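Old desktops: what we keep and what goes

The parts bench at the Navent repair room has been busy since June, mostly with office towers passed on by Bedora when they cleared their second floor. There were 25 in the first load and a further 4 came later with the monitors. Most will not run again as whole machines, so we are stripping them for parts and sending the rest to Steltudar for metal recycling.

Each tower is laid on its side with the panel off before anything is unplugged. Memory comes out first, then the drives. Processors go into the lidded trays – please close the lever on the empty socket afterwards, as the pins bend easily and a board with bent pins is no use to us. Power supplies stay in the case until they have been tested.

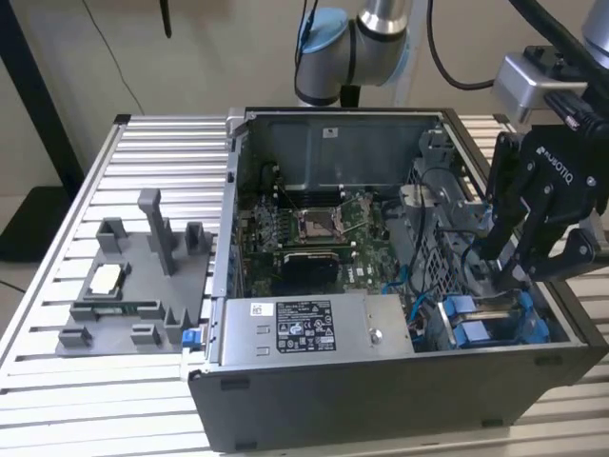 What we need from members

Small screws are the main shortage. If you have a jar of case screws at home, drop it in the box by the door. We could also use short SATA cables and anti-static bags, used ones included.

Working memory sticks are £2 each from the Chávez Street counter, open from 10 until 4. Tested power supplies will go on the shelf there in July. We can't take laptops or printers at the moment, and anyone bringing in a desktop should wipe the drive first or ask for it back at the desk.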